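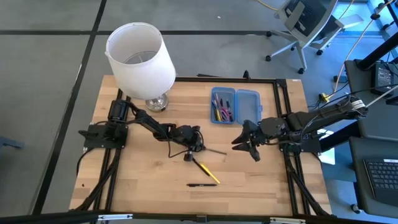 Prito Opens Orders for Flutbridge Playing Card Line

Grivton, 20th May — Prito, a manufacturer of playing cards for clubs, card rooms and performing magicians, has opened orders for Flutbridge, a line of poker-size and bridge-size decks printed on a new paper stock. The line replaces the company's Raju decks, which will be withdrawn from the trade catalog in September. Flutbridge decks are sold by the brick of 12 and ship from the Grivton plant.

Stock and core

Flutbridge cards are made from two sheets of coated paper laminated with an opaque black adhesive layer. The core prevents show-through when a card is held against a lamp or lifted off a brightly lit table. Raju decks used a gray core, which met the same requirement under ordinary room light but let the outline of court cards show under stage spots. Performers raised this with the company more often than any other point.

Finished card thickness is held to a tighter band than before. Variation inside a single deck matters more to most users than the nominal thickness. A deck with a few thick cards will tend to cut at those cards, and a practiced hand can find them without looking. Sheets for one deck are now taken from the same parent roll, and the position of each sheet on the roll is recorded on the brick label.

Finish

The face and back carry an embossed finish applied before printing, with a water-based coating on top. The embossing is shallower than on Raju decks. In use, the cards spread more evenly in a ribbon and need less pressure in a fan, but they also slide more freely straight from the box. Players who prefer a slower card can expect the surface to settle after an evening of normal handling.

No powder is added at packing. Customers who dust their own decks may continue to do so, although the company does not test with powder and cannot say how long it will hold on this coating.

Cut direction

Decks are available in traditional cut and modern cut. In a traditional cut deck, the blade enters from the face, which leaves the bevel suited to face-down faro shuffles. In a modern cut deck the blade enters from the back. The cut is printed on the tuck flap and on the brick label. Mixed bricks are not offered.

Customers who do not state a cut on the order form will receive modern cut. Card rooms that only riffle and strip are unlikely to notice a difference.

Backs and borders

Three back designs are available at launch, each in red, blue and green:

Lattice. White border, two-way design, for general play and magic.

Full Field. No border, two-way design. Recommended for casual play and for performance. Not recommended for card rooms, because any shift in the print is visible along the edge of the squared deck.

Plain Rule. White border with a single thin line set inside it. The line makes a poorly centered card easy to spot during inspection, and this is the design the company suggests for rooms that open and check decks at the table.

All three backs are symmetrical when rotated. The company does not produce marked or one-way decks under the Flutbridge name. One-way backs remain available to professional magicians on special order, in a separate box with a different seal, and are not supplied to card rooms or clubs.

Faces and indexes

Court cards have been redrawn with heavier outlines. Standard and large indexes are offered in poker size; bridge size has standard index only. The ace of spades carries the deck code, which matches the code on the tuck box and the brick label. Each deck contains 52 cards and two jokers. The jokers are identical, with no guarantee text on either. A blank-face card and a double-back card are included in decks sold through magic dealers and left out of all others.

Results from the trial period

Before release, Flutbridge decks were issued to clubs and dealers for ordinary use. Users returned each deck when they judged it no longer fit for play, along with a card giving the type of game and the hours of use. In total, 1,731 decks were returned, of which 1,559 came back with a completed card and were included in the results. The remainder were inspected but not scored.

Edge wear was the most common reason for return, followed by corner creases and surface dirt. Edge wear was heaviest in poker-size decks used for hold'em, where players lift the corners of their hole cards many times in a session. Bridge-size decks lasted longer by hours of use in every group. Splitting at the laminate was rare and was limited to an early batch made before the adhesive drying time was extended.

Trial users also reported that new decks were hard to square in dry rooms. Cards leaving the plant are now held in a humidity-controlled area before wrapping. Paper cards will still curl in very dry or very damp storage, and bricks should be kept closed until needed.

Handling guidance for card rooms

Prito advises rooms to log the deck code when a seal is broken, spread the deck face up and then face down before play, and pull the whole deck if a single card is damaged. Replacement singles are not sold. A room that replaces one worn card with a fresh one from another deck creates a card that can be picked out by its edge, even when the back and face match.

Retired decks should be drilled or corner-clipped before they leave the building. The tuck box has space for the date of opening and the date of retirement.

Availability

The first production run is 3,000 bricks, divided between poker and bridge sizes. Lattice and Plain Rule are in stock in both cuts. Full Field is in stock in modern cut, with traditional cut to follow in September.

Standing orders for Raju decks will be filled until stock runs out. They will not be moved to Flutbridge without written agreement from the customer, as rooms may need to have a change of card approved by their licensing body. Raju and Flutbridge decks should not be used as a pair at the same table. The backs are different and so is the thickness.

Trade accounts can order through their usual dealer or direct from the plant. A sample pack with one loose card from each back design, one court card in each index size and a copy of the stock specification is available to account holders without charge.

About Prito

Prito prints and finishes playing cards at its plant in Grivton. Its products are sold to licensed card rooms, bridge and social clubs, and magic dealers. The company also produces blank stock and gaff cards for performers on special order.

Press and trade inquiries: Prito, Trade Desk, Grivton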